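The weight of a bottle

A half-litre PET water bottle once needed far more plastic than it does today. Wall thickness has come down in small steps, and the ribs moulded around the body now do much of the work that the material used to do. Lejla Georgiou, a packaging engineer at Kilden, describes the modern bottle as a pressure vessel that is strong only while it is sealed. Once the cap has been opened, stiffness falls sharply and the side wall buckles under light finger pressure.
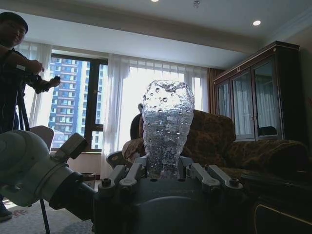
A clear bottle, heavily creased, with its horizontal ridges still visible.

Creasing matters at the sorting plant. Optical sorters identify PET by its near-infrared reflection, and a crushed bottle presents a smaller and less regular target. At the Gashi plant, Rok Stojanović ran a trial in April with 700 bottles, crushed by hand and fed in a single layer. The line recovered 639 of them. Most of the losses were bottles flattened end to end, which tended to roll off the belt or travel with the paper. 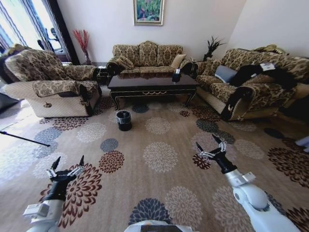 Recovered bottles are ground to flake, washed and dried before extrusion. Some of the flake goes back into bottles, but much of it is spun into fibre for carpet backing, cushion filling and fleece. Fibre tolerates more colour variation and a lower intrinsic viscosity. Saderar, which buys from Gashi, blends up to 60 per cent recycled flake into its carpet yarn and keeps two silos apart for clear and tinted stock.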